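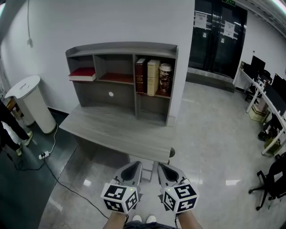

An office room, seen from the wearer's position, with a handheld gripper in each hand.

When a technology employer announces that it is moving a development center across a border, the public statement is usually short. It names a reason, thanks the host city and wishes former neighbors well. The Erketti announcement of 19th June followed this pattern. The company will close its engineering office in Jalik and transfer the work to Skindimano, and employees have been offered the choice of moving with their positions or accepting a severance package. The reason given was "a more predictable operating environment."

Much of the reaction in Jalik has concentrated on whether that reason was sincere. Local officials have suggested that Erketti was attracted by lower taxes and chose a more dignified explanation. Commentators sympathetic to the company have answered that the city ignored its concerns for years. Both positions may contain some truth. Neither addresses the matter that ought to occupy the city, namely the terms on which Jalik invites such companies in the first place.

The present incentive scheme was designed to bring offices to the city. It offers a reduction in payroll charges to any foreign technology firm that opens a local branch and employs at least 50 people within two years. The obligation ends there. Once the threshold has been met and the reduction granted, the firm has no duty to give advance notice of departure, to repay any portion of the benefit, or to report on how many of its local employees hold permanent contracts. Erketti met the threshold and kept it. By every measure written into the scheme, the company performed as agreed, and it is difficult to accuse it of bad faith for leaving under rules that permitted it to leave.

The weakness lies in what the scheme measures. A headcount can be reached quickly and abandoned just as quickly. Software work in particular requires little that is fixed in place. A lease can be assigned, equipment can be shipped, and a good part of the staff can continue their duties from a kitchen table in another country while the new premises are being painted. A city that rewards only the opening of an office should expect to see offices opened. It should not be surprised when the more durable things, such as apprenticeships, supplier contracts and cooperation with the technical college, fail to appear.

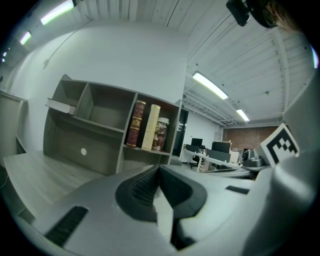 It is instructive to consider the case of Jemal, which came to the city under the same scheme and has remained. Jemal is a smaller employer and has received less attention from the press. Its management decided early to recruit graduates of the technical college and to train them on site for 17 weeks before assigning them to client work. It buys its maintenance and testing services from local firms. None of this was required, and none of it earned Jemal a larger reduction than Erketti received. The city was fortunate in this employer. Public policy should not rest on fortune of that kind.

Skindimano, for its part, has written its agreements differently. Companies that accept assistance there must give six months' notice before closing a site, and must return a share of the assistance if they depart before the fifth year. The city also sets aside 20 percent of each award until the company can show that it has placed local trainees in permanent positions. These conditions have been described in Jalik as bureaucratic and likely to frighten investors away. Erketti read them, presumably with the help of its lawyers, and signed.

That fact deserves more weight than it has received. A company that complains of unpredictability is asking for settled rules, and settled rules bind both parties. Over the past several years the authorities in Jalik have changed the procedure for residence permits, postponed the promised renewal of the business district's power supply, and twice revised the payroll reduction after budgets had already been approved. Employers were informed by circular, in one instance after the new rate had taken effect. It is reasonable to ask a company for notice. It is also reasonable for the company to ask the same of the city.

Any revision of the scheme should begin with this exchange of obligations. The city would undertake to hold the terms of an award constant for its full duration and to publish changes to permit procedures well before they apply. The employer would undertake to give notice of closure, to repay assistance on a declining scale, and to report each year on permanent employment. Smaller firms, including those founded locally, should be admitted on equal terms. At present a domestic company with the same number of staff receives nothing, an arrangement that has been defended on the ground that domestic companies are unlikely to leave. Several of them have begun to hire in Skindimano.

The objection will be made that Jalik cannot afford to be demanding while it is losing employers. The council is due to review the scheme before the end of the summer session, and there will be pressure to respond to the Erketti closure with a larger payroll reduction and a lower threshold. Such a response would be quick to announce — and expensive to sustain. It would repeat the original error at a higher price, and it would do little for the engineers now deciding whether to move their families. Their first need is practical: prompt processing of unemployment claims, recognition of their professional certificates by other local employers, and clear information on residence status for those whose permits depend on an Erketti contract. These measures require no new scheme and could be ordered by the responsible departments this month.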